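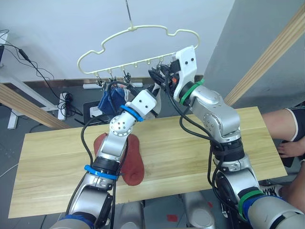

Section 2. Hanging small items on the clip hanger

The Muveo clip hanger is a plastic hanger for socks, cloths, gloves and other small items. Clips are fitted to the pegs on the lower bar and can be removed or moved along the bar. Before loading, the hanger must be suspended at its center point.

2.1 Before you start

Clear a table or other flat surface below the hanger. Sort the items into pairs and lay them flat on the surface. Shake out any item that has bunched up in the wash. A bunched sock dries slowly at the toe and heel.

Check each clip for cracks and make sure that the jaws close fully. Do not use a clip that stays open when released. Replacement clips are supplied in bags of 15 (part no. 737).

2.2 Suspending the hanger

1. Fit the hanger to a rod or hook that will carry the full wet load.
2. Let the hanger settle. The lower bar should be level when no items are attached.
3. If the bar tilts, move clips from the low side to the high side until it is level.

CAUTION: Do not suspend the hanger from a light fitting, a curtain wire or a sprinkler pipe.

2.3 Attaching items

1. Hold the end of the lower bar with one hand to stop the hanger from turning.
2. Open the first clip with the other hand and insert the edge of the item. For socks, clip the cuff, with the toe hanging down.
3. Release the clip slowly. Pull the item down lightly to confirm that it is held.
4. Attach the second item at the opposite end of the bar.
5. Continue in this way, working from both ends toward the center.

NOTE: Loading one side only will tilt the hanger. A single sock can be left in place while the next one is prepared - the tilt is harmless at this stage.

NOTE: Keep red and other strongly dyed items away from light-colored ones until dry. Leave at least one open peg between them.

2.4 Adding or moving a clip

1. Remove any item held by the clip.
2. Support the lower bar from behind with your fingers.
3. Pull the clip straight down off the peg. Do not twist it.
4. Press the clip onto the new peg until it clicks.

CAUTION: Twisting a clip can snap the peg. Broken pegs cannot be repaired.

2.5 Removing items

Open each clip fully before taking the item out. Pulling an item through closed jaws will mark knitted fabric and may stretch the cuff. Unload from alternate ends of the bar to keep it level.

2.6 Cleaning

Wash the hanger and clips by hand in water no hotter than 37 °C. Do not use bleach or solvent. Dry the clips in the open position before refitting them.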